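How to Clear a Lunch Table with One Plate

Any sturdy plate with a raised rim can do the work of a tray. The method below suits a small table where you have a plate, a drink bottle and not much else to carry.

What you need
One plastic plate
One bottle with a screw cap, 500 ml or smaller
A damp cloth

Step 1. Check the cap
Turn the cap until it stops. A bottle that still has water in it will leak on its side if the cap is even slightly loose. Scrape any crumbs off the plate and set it flat, within easy reach of both hands.

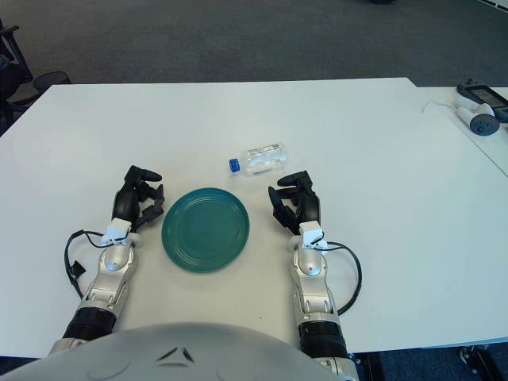
If you are clearing for several people, do one place at a time. Stacking comes later.

Step 2. Pick up the bottle
Lay the bottle on its side near the plate and take hold of it around the body. Thin bottles crumple when squeezed, so use a light grip. Keep your other hand near the plate to steady it if it slides.
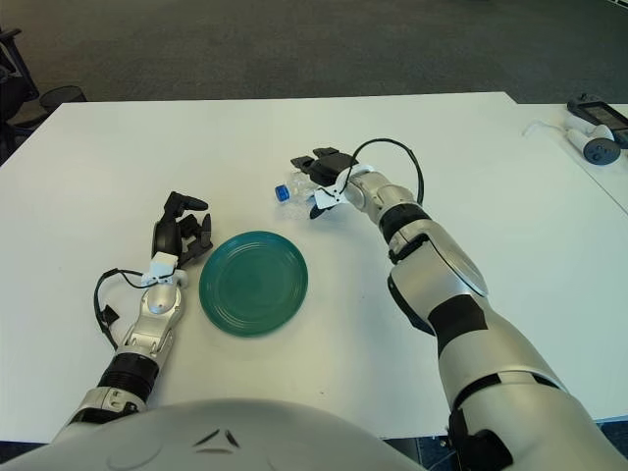

Bottle on its side, cap to the left, with the plate close by.

Step 3. Set it on the plate
Lower the bottle across the plate and let go slowly. On a small plate the cap may stick out past the rim. This is fine as long as most of the weight sits over the center – a full bottle needs more care than a half-empty one.

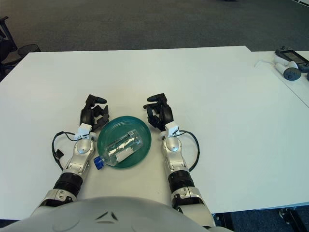
Carry the plate level with both hands, and put a thumb on the bottle if it starts to roll. Rims on flat dinner plates are often too low for this, and a shallow bowl works better.

Step 4. Reset the table
Wipe the surface from the far edge toward you, then dry it. To set up again, put the plate down first and bring the bottle in from the side.

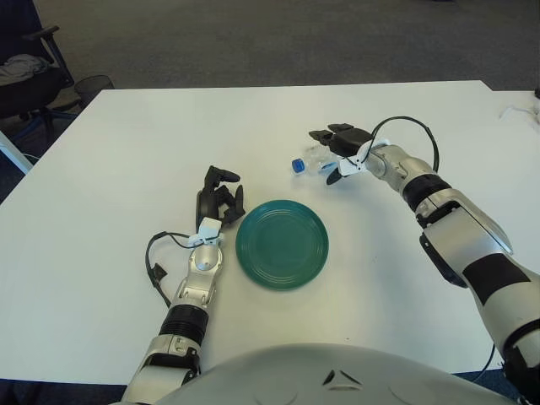
Leave a little space between the two so the plate can be lifted without knocking the bottle. Rinse the cloth and hang it up to dry.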